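A day out at the Stekirside open day

I'd been meaning to get to one of these for three years running, and every year something came up (a wedding, a dead alternator, you know how it goes). So when the Stekirside open day came round again in July 2019 I put it on the fridge in red marker and told everybody I was busy.

Stekirside is in Garkutport, up the hill behind the old cannery, and it's a bit of a drive from our place. 197 kilometres door to door, with one stop for a sausage roll I regretted. Parking was easy. They send you in past a sign-in desk where you get a sticker and a map, and the map is wrong about the toilets, so ask.

I went in expecting the big orange arms you see in car ads. They do have a couple of those, downstairs in the MacLeod hall, stacking crates for anyone who wanted to stand behind the yellow line. My nephew would have stayed there all day. The arms are quick, much quicker than I'd pictured, and there's a little hiss each time they let go of a crate which I found weirdly satisfying. The fellow running the counter told us they'd done 1,138 crates since the doors opened, and the kids down the front cheered every time it ticked over.

But the bit I'd come for was the Gamier project, and that's a very different kettle of fish! The idea is that a robot learns handling jobs from people doing them first. You take a gripper that fits in your hand, with the same sort of fingers the robot will have, and a camera on it, and you go about folding or sorting or putting the cups away. The recordings go off to be learned from. So for a good part of the year the "robot" work at Stekirside is people walking around the room picking things up.

Jocelyn Ouellet took our group through it, and she was terrific. She has been on Gamier since it was two desks and a kettle, and she talks to you like you're a neighbour who's wandered in. Someone asked whether the people doing the recording get bored and she laughed and said folding tea towels is fine for the first hour. They swap jobs at morning tea. They had 814 recordings of tea towels alone by the time we visited, which made me feel better about my own linen cupboard.

She had a couple of short clips on a laptop as well. One was a robot putting a mug on a shelf, very slowly, and getting it right. The other was the same robot missing the shelf entirely, and I liked her for showing us both. A man beside me (retired fitter, plenty of opinions) wanted to know why you wouldn't just program the thing, and they had a good natter about how every mug in every kitchen is sitting somewhere different. I don't think he was sold, but he did stay for the questions.

Then we got a go. I was hopeless at first. You squeeze and the fingers close, simple enough, but your eyes want to watch your hand and you really need to watch the thing you're after. I chased a pair of socks around a tray for ages before I got hold of one. A girl of maybe ten had hers sorted in no time and was very gracious about it. By the end my wrist was aching, and I asked Jocelyn if that wears off. She said it does, mostly, and to keep your elbow in.

Lunch was a barbie out the back, gold coin each, and the onions were done properly. There was a talk afterwards on warehouse safety that I'll admit I only caught half of, the half nearest the cake table. I also had a wander through the apprentices' display and bought a bottle opener one of them had machined, six dollars, and it's a beauty.

They told us they'd had nearly 734 people through by mid afternoon, and it never felt like a crush. If you're thinking of going next year, get there early and do upstairs first while the groups are small. Wear flat shoes for the metal stairs. And put your name down for the hands-on session as soon as you've got your sticker, the sheet fills up fast. I've already told my sister she's coming with me next time, and she can do the driving home.

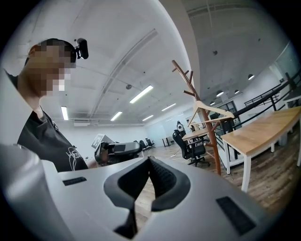
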